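Tuesday, late

Long one today, and my back is letting me know. I told myself I'd be in bed by ten and of course I'm sitting on the edge of the tub writing this while the washing machine finishes.

So, the big table. I have been putting it off since February and this was finally the day. Everything ends up on that table. Everything! Mail, chargers, the bag from Sarmiento with the returns I never returned (I found the receipt, 36 dollars, and of course the window closed weeks ago). I had a whole plan, which was to start at the window end and work my way along, and I stuck to it for maybe ten minutes before I got sidetracked by a box of old birthday cards. Read every one. Put them back in the same box. Great work, me.

After coffee I got serious. Trash went first, then dishes, then anything that belonged in another room went into the hall to be somebody's problem later (mine, it's always mine). I do love that wood when I can see it, all those long pale strips running down the length of it. I forget it's a nice table for months at a time. 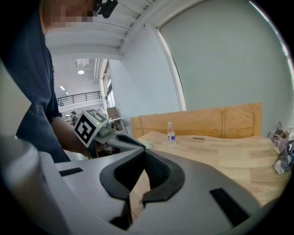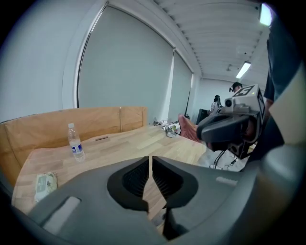
The water bottle is such a little thing to get stuck on, but a bottle with water still in it always stops me. Do I pour it out? Finish it? Give it to the plants? I must have handled six of them this week alone, all over the house. The cables are another story. There's no way I'm sorting cables at night, so those get their own day.

Leen Qaisi thinks I go at it backward, and told me over the phone that a table should be cleared completely, down to the bare wood, before a single thing gets to come back, and that if I leave even one item sitting there it'll have friends by Friday. She said to put it all on the floor if I have to, because you get sick of stepping over it and then you deal with it.

Well, maybe. I tried the floor method in the old apartment and stepped over that pile for an entire spring. But I did write it down and I might try it on the desk, which is smaller and can't hurt me as much.

Supper was eggs and the end of the bread. I wiped down the part of the table I ate at and then kept going with the cloth for a while, it was kind of soothing. Found a sticky patch that I think is jam. Demetrio Campos is stopping by to borrow the ladder sometime after lunch tomorrow, so I need to move the coats off it.

Still to do: the cables, the returns bag (donate?), a new pack of wipes, call Irno about the closet shelf and ask if the 200 they quoted me covers putting it up.

Washer just beeped. Hanging this stuff up and going to bed.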